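Grippers, glare and a lot of cable

Well, the Vurka grippers are strapped on and I'm far too pleased with myself! I started these in December, swearing I'd be done by Christmas (ha), and the left one alone has had 43 bits of printing, filing and swearing put into it. Iona MacAulay gave me a hand with the wiring, and Esther Nyaga lent me her good crimpers, which I will give back, Esther, I promise.

The knuckle joints were the sticky part. I drilled them out twice and they still bind a little when it's chilly in the workshop.

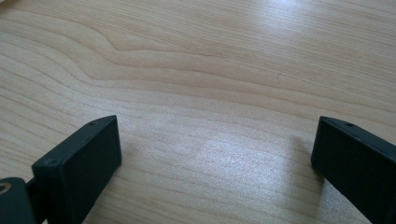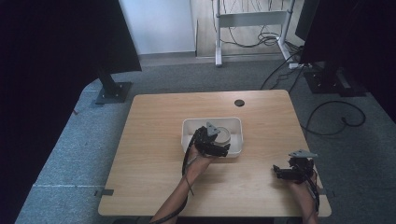 Next job is the tracking software, which Davina Hepburn says I should have written first. She's probably right. It falls over on shiny surfaces, and that varnished tabletop throws back pale patches of glare right between the fingers, so I'm going to try a cheap matt cloth before I touch another line of code. I also want softer pads for the fingertips, and shorter leads, if I can find any that don't cost a fortune. More when I've had a go at the pads!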